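Small white prep room, one tube fixture: lighting and table layout
Forum > Workspaces > Small Rooms

stulo_bench
Posted 23/10/2024
Looking for input on a small room I am setting up for food prep and packing.
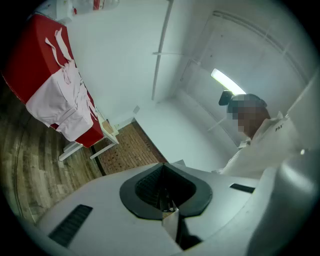 Walls and ceiling are white and stay white. The questions are the light, the table covering and the floor. The current light is a single fluorescent fixture on the ceiling. I put a meter flat on the table and got 386 lux. I would like 800 on the work surface. The red tablecloth is fabric and gets washed after each session. The apron ends up on the table edge every time because there are no hooks yet. The floor is wood-grain on the table side and brick pattern past it, and I would prefer to leave both alone if they can be cleaned the same way.

Budget is small. No drilling into the ceiling.

kestia77
Where exactly did you put the meter? One reading on a table means very little. Take a grid, center and four corners, and post the lowest value. If the corner nearest the wall is far below 386, a brighter tube will not fix it. You need a second source.

stulo_bench
Center of the table. I will do the corners tonight.

oldgrout
Red cloth is a bad choice under that light. It absorbs most of what reaches it and it tints anything pale you are inspecting. Take it off, use a wipeable white or light gray cover, and you gain usable light without touching the fixture.

mr_bullico
Disagree with oldgrout. A meter lying face up on the cloth reads the same whatever the cloth color is, apart from a small amount bounced back off the ceiling. What changes is contrast. White items on white are hard to see. I pack white cartons on a dark red cover and find dropped labels immediately. On a white cover I was missing them.

oldgrout
Contrast, fine. Fabric is still wrong for food. Crumbs go into the weave, and a wash after each session does nothing for what happens during the session. Vinyl in red if you must have red.

mr_bullico
Agreed on vinyl. Get one with a flannel back or it slides. Cut it short at the front so it does not catch on your knees.

kestia77
And get the apron off the table. Long ties hanging over the front edge will pull something down sooner or later. Adhesive hook on the wall by the door, rated well above the weight of a wet apron. Clean the paint with alcohol first and leave the hook unloaded for a day.

stulo_bench
Corners done. Lowest is the far end by the wall. I make it less than half of the center value. So a second source, then. Would a clamp lamp on the table edge be enough?

tube_and_ballast
Clamp lamps give a hot spot and a hard shadow from your own hands. Use a linear LED bar on the wall above the long side of the table, aimed down, same color temperature as the ceiling tube. Check the end of the tube for the code. 840 is 4000 K, 865 is 6500 K. Mixing the two looks terrible on white walls.

Also, how old is the tube? Output drops with hours. Mine was 7 years old, and replacing it with the same type gave me a clear improvement before I bought anything else. Wipe the fixture while you are up there.

oldgrout
Second the wipe. Power off first.

On the floor: the two finishes may not take the same cleaner. If the wood-grain is sheet vinyl, neutral detergent and a damp mop. If it is laminate, much less water, and keep it out of the seams. For the brick pattern, find out whether it is real masonry or a printed sheet. Unsealed brick holds grease and you will never get it out.

stulo_bench
Wood-grain is sheet vinyl. The brick pattern was laid by the previous tenant and I have no paperwork. It does not absorb a drop of water left for ten minutes.

oldgrout
Then it is sealed or synthetic. Same neutral cleaner on both. Put a transition strip at the join if there is a lip.

kestia77
For the LED bar, the Cárdenas hardware counter had a plug-in one for 39 when I was last in. Surface mount, two screws into the wall, none in the ceiling. I cannot vouch for the light output. Measure it.

mr_bullico
If you do not want screws at all, stand it on a shelf unit behind the table. Less tidy, but you can move it.

stulo_bench
Plan for now: new tube of the same code, red vinyl with a flannel back, apron hook by the door, LED bar on the wall. I expect to have everything fitted in November and will post the same five readings with the same meter.

tube_and_ballast
Let the new tube warm up for fifteen minutes before you measure.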